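Screw-leg plastic tables — putting together, taking apart, storing

Updated 2/18/21

Got a few emails in January about these so here's the whole lot in one place. The small white plastic side tables, legs that screw into the corners. Patio, dorm room, kids' craft table, plant stand. Mine is a Vonel, my neighbor has the Ivlow, near enough the same thing. Legs do NOT swap between them, we tried.

Before you start

Clear a spot first. Low table, bench, bed if you have to. Floor works but your knees will tell you about it.

Put a cloth down. Old sheet, beach towel, whatever. White plastic picks up every scuff and the top is going to be face down the whole time. Dark cloth is nice, you can see a dropped cap or a bit of grit on it. Shake it out first — one crumb of gravel under the tabletop and you've got a scratch for life.

Doesn't need to be smooth. Wrinkles are fine.

Legs on

Top goes upside down. Wipe out the corner sockets with a dry rag. Then a finger round the threads. Sand gets in there, also spiders.

Start each leg by hand. Hold it straight up, turn it BACKWARD a little till you feel it drop, then forward. Same trick as a jar lid. If it goes stiff in the first turn, stop. It's crossed. Back it out and start over, don't muscle it, plastic threads only forgive you so many times.

All four on loose before you snug any of them. I used to do one all the way tight then the next and always had one corner that sat funny. Don't know why it helps but it does.

Snug means hand snug. No pliers, no strap wrench. I cracked a socket on my first table that way and that was the end of that table.

Stiff thread? Rub of candle wax or a dry bar of soap. Not cooking oil, goes sticky and then you have sticky plus sand.

Loose thread? One wrap of plumbers tape, two at most. Sternov makes a wide one that's easier to handle but any hardware store roll will do.

Flip it over with a hand under each side. Don't drag it round on the legs, that's how they work loose. Set it down, lean on each corner. Rocks? Swap two of the legs with each other before you go blaming the floor. Fixes it more often than youd think.

Cleaning the underneath

Do this while it's upside down, you'll never do it otherwise. All those ribs hold dirt. Dish soap, warm water, old toothbrush into the corners. An Akpan bottle brush is good for the long sides if you have one. Rinse, tip it on edge to drain, then a dry cloth. Water sits in the little pockets for ages if you just leave it flat.

Gray marks that won't shift — baking soda paste, leave it nine minutes or so, wipe. Skip the steel wool. 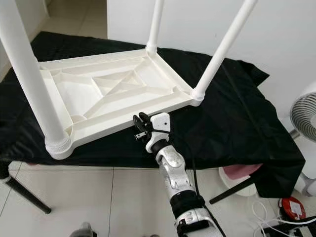

Posted by the author of these tips

The X ribs in the middle are the worst for gunk, go into the points where they meet the edge. And the legs can stay on for the cleaning, they make a decent handle when you turn the thing. If you've got one off already just do that socket while it's open.

Taking it apart for winter

Same again in reverse. Cloth, top down, legs out one at a time. If one won't budge, run warm (not boiling) water over the joint and try again with a rubber glove on. Grip is usually the whole problem.

Legs in a pillowcase, tie it, tuck it inside the rim on the underside. Tape across so it doesn't slide out. Then the lot goes behind a door or flat under a bed.

Label it if you have more than one table!! Masking tape, brand name, done. I spent a good 30 minutes last spring with the wrong legs.

Don't stack heavy stuff on the flat top over winter. It bows. Paint cans especially.

Will do the folding chairs next, same sort of thing but more pinched fingers.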